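**Two handheld grippers drift apart in the replay, only when the cloth is folded**

Posted by Sihan Gu

Hello all. I am fitting a policy for folding shirts, using demonstrations with two handheld grippers. I replay each demonstration in the Drinimau viewer before training.

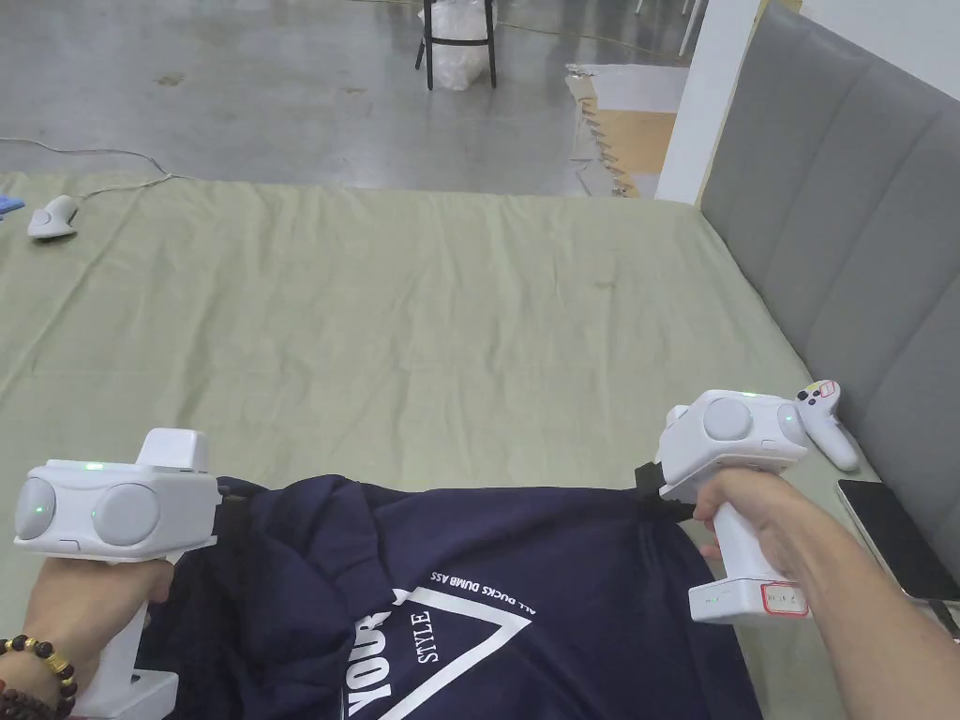
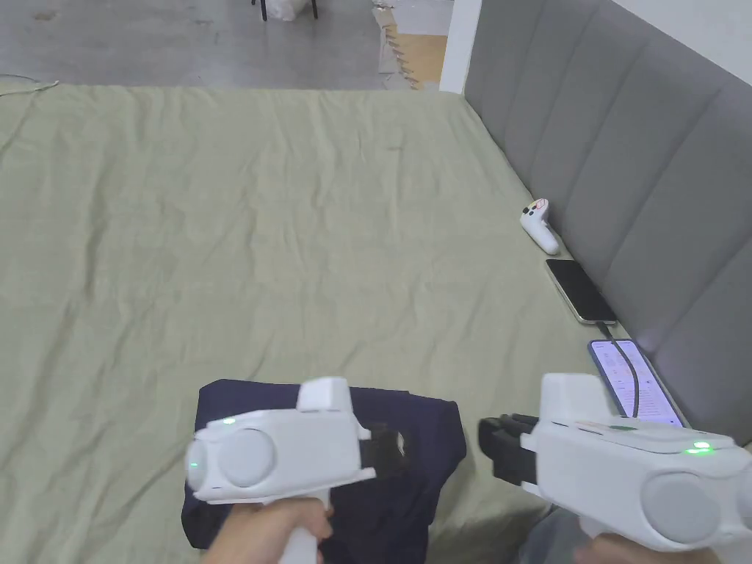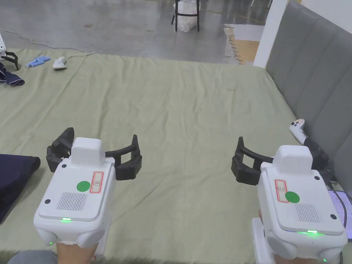

Navy cloth on the green sheet, same bed in all three.

Each gripper's path alone looks smooth. But the distance between them is wrong by almost 5 cm at the end of a fold. I have 188 demonstrations and 122 of them show it. Is it the tracking, or my time alignment?

**Efa Nicholas**

Check the alignment first. Plot the speed of both grippers on one axis and look where they stop. If one stops later every time, you have a constant offset, and you can shift that stream before you resample. I had this in Skaltstead after an update — my offset was the same in every file.

If the error grows slowly, it is drift, and shifting will not help. Then express the right gripper relative to the left one, and correct both from the head view.

**Lleucu Dafis**

Same problem here, I just deleted the bad ones.

**Delyth Gwilliam**

I would not delete so many. Also look whether your timestamps are from arrival or from capture. In my logs, frame 1007 had the arrival time of a much later one, and the planner believed it.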